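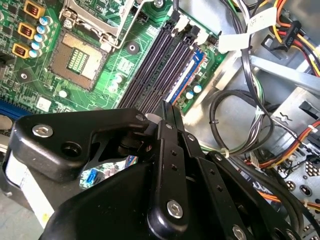

Communiqué de presse

Grunwood ouvre à Faltevow un atelier de réparation informatique pour les particuliers et les associations

Faltevow, novembre. Grunwood, spécialiste du matériel informatique reconditionné, annonce l'ouverture d'un deuxième atelier, installé à Faltevow dans les anciens locaux de l'imprimerie Dunstan. Le premier, situé à Bustberg, reste ouvert aux mêmes conditions.

L'atelier reçoit les ordinateurs fixes et portables de toutes marques. Le diagnostic est gratuit si le client accepte le devis, et celui-ci est remis sous deux jours ouvrés. Les pièces remplacées sont garanties deux ans, qu'elles soient neuves ou d'occasion. Les appareils jugés irréparables peuvent être laissés sur place. Leurs composants en état de marche sont testés puis remis en stock, le reste part en filière de recyclage.

« À Bustberg, une bonne partie de nos clients venaient de Faltevow et des communes voisines. Ils faisaient le trajet une fois pour déposer la machine et une autre pour la reprendre », explique Silviu Roman, responsable des ateliers chez Grunwood. « Beaucoup de pannes se règlent avec une alimentation ou un disque. Nous voulions que cela se fasse près de chez eux. »

Cinq postes sont créés à cette occasion, dont un en apprentissage. Le recrutement est en cours pour l'accueil et pour la gestion des stocks.

Les associations bénéficient d'un tarif réduit sur la main-d'œuvre, sur présentation de leurs statuts. Elles peuvent aussi demander l'effacement des données de leurs anciens postes, avec remise d'une attestation.

L'atelier est ouvert du mardi au samedi, de 9 h à 18 h, sans rendez-vous pour les dépôts. Le retrait des appareils se fait à partir de 14 h.

Contact presse : Silviu Roman, Grunwood, atelier de Faltevow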